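4. The Workshop Build and Its Practice Kitchen

4.1 Parts and assembly

The arm we call Praltar was put together in the shared workshop at Prulham, in evenings and in whatever bench time was free. It has 74 printed or bought parts, not counting screws, and we are still pleased that all of them fit in one storage tote. The shoulder and elbow use geared motors salvaged from an earlier project, and the wrist is new. Early versions of the wrist drooped under load, so we shortened the link between wrist and gripper and moved the cable run to the inside. That one change did more for us than a month of tuning!

We wanted a simulated kitchen to go with the arm from the start, for a plain reason: the workshop closes at night and our computers do not. Flaten, the scene package we wrote for this, loads a counter, a few appliances and a set of ordinary groceries and containers, then hands control to the same code that drives the real motors. The arm reaches in from the side of the counter and has to work among things of different heights and widths.

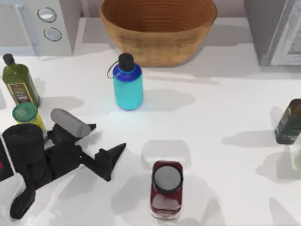

Figure 3. Simulated kitchen counter with the gripper working among bottles, a can and a jar.

Getting the control code to run unchanged in both places took longer than the mechanical build. Our first attempt kept two copies, one for Flaten and one for the bench, and they drifted apart within days. Sayegh, the small message layer we ended up with, sits between the planner and whatever is listening. The planner sends joint targets and a gripper width, and it has no idea whether a motor or a physics step is on the other end. We love this part of the system, and it is also the shortest file in it.

4.2 Close views and what they cost us

Bottles are hard at short range. From a distance a bottle has a neat outline with a neck and a cap, and the planner can guess a grasp height from that. Close in, the outline is gone and most of the view may be one smooth curve of plastic. Our planner used to throw away its earlier guess whenever a new one arrived, so it forgot the cap at the moment it needed it. We now keep the last 20 estimates and let them vote, with less weight on any made when the bottle runs past the border of the view. 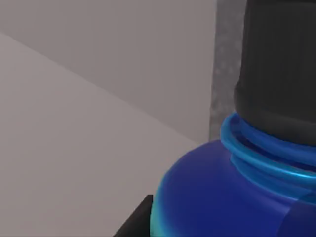 One reader of our draft, from another workshop, objected that voting of this kind hides slow errors: if the first estimates are all wrong in the same direction, the later ones never get a fair hearing. The point is a good one. We added a reset that clears the list when the gripper has moved more than a set distance, and we would be glad to see someone try a proper filter in its place. The reset is crude, but it is easy to follow when reading logs.

4.3 Glass, shadows and finger shape

Dark glass gave us a different kind of trouble. A dark bottle beside a dark finger leaves little contrast to work with, and shadows on a pale counter can look like the edges of solid things. We tried 3 finger shapes in Flaten before printing any. The pointed shape slips into narrow gaps between containers, and the rounded pad is kinder to curved sides.

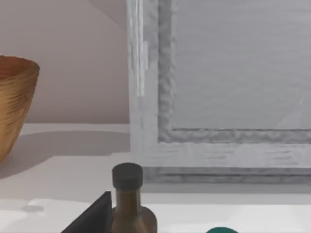 Praltar should have had lighter fingers from the beginning, according to a comment left on our build log, and the same reader wondered whether a strip of bright tape near each tip would do as much good as any change to the code. We have ordered the tape. Changing the finger color in Flaten is a one-line edit, so that test will run first, with the same counter layouts and the same starting poses as before. The printed fingers come off with 2 screws each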